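Search this site
Type a word

Why does money change its price?
By Gönül Aksoy
July

When you go on vacation to another country, you often need the money of that country. You give your money to the bank and the bank gives you the other one. The price of this swap is called the exchange rate.

Let us say that in the country of Mallia people pay with coins called nivens. Today, for one dollar you receive 8 nivens. A kite in Mallia costs 600 nivens, so you need 75 dollars to buy it.

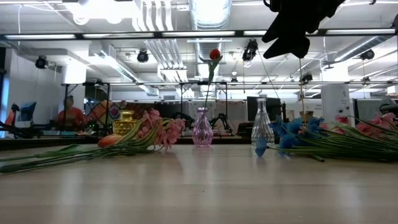
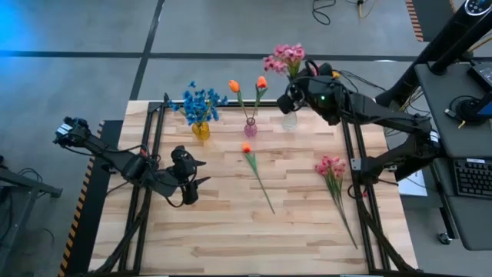
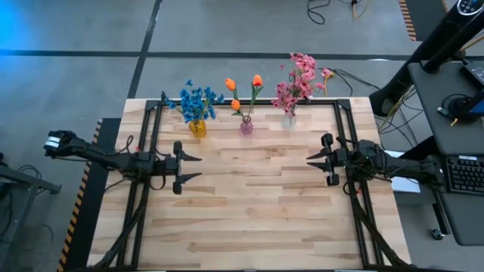
Next month, you may receive only five nivens for one dollar. The kite still costs 600 nivens, but now you must pay 120 dollars. We say that the dollar became weaker against the niven.

Why did it happen? Maybe many people wanted to buy things from Mallia, and for this they all needed nivens. When many people want the same thing, its price usually goes up. Money works in the same way.

Try it at home: ask an adult to show you the exchange rate of a country you like, and write it in your notebook.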